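Braster Opens Shared Laundry Rooms in Four Tavares Buildings

TAVARES, May. Braster, the property services firm, has completed the installation of shared laundry rooms in 4 apartment buildings in the Tavares district. The rooms serve residents who have no washer hookup in their units. Work was carried out by the contractor Carnurgate under a fixed-price agreement.

Each room is open from 6 a.m. to 11 p.m. and is entered with the building key. Payment is by prepaid card. Water supply lines were replaced in all locations, and floor drains were added where none existed.

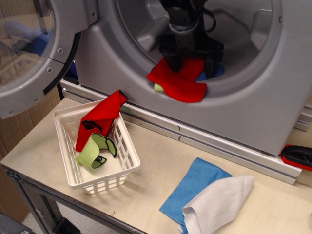 The project replaces an outside pickup service that ended in the spring. According to Braster, that service handled 2,911 loads in its last year of operation. Average turnaround was two days.

"The old arrangement worked for bedding and poorly for daily clothing," said Wagner Nogueira, operations manager at Braster. "Residents asked for machines in the building, and the plumbing survey showed that it could be done."

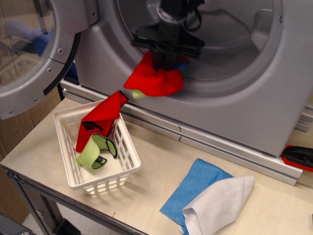

Cycle length is set by load type, and a standard mixed load runs about 45 minutes. Posted rules ask residents to sort by color before washing. Red items put in with yellow-green or blue fabric, as in the load shown, should be washed in cold water. Doors may be left open between cycles so that the drum can air out.

Maintenance will be handled by Fundora, with an inspection of each room every 13 weeks. Faults may be reported to the building office. Requests for further information should be directed to Nayara Barbosa, Braster resident services.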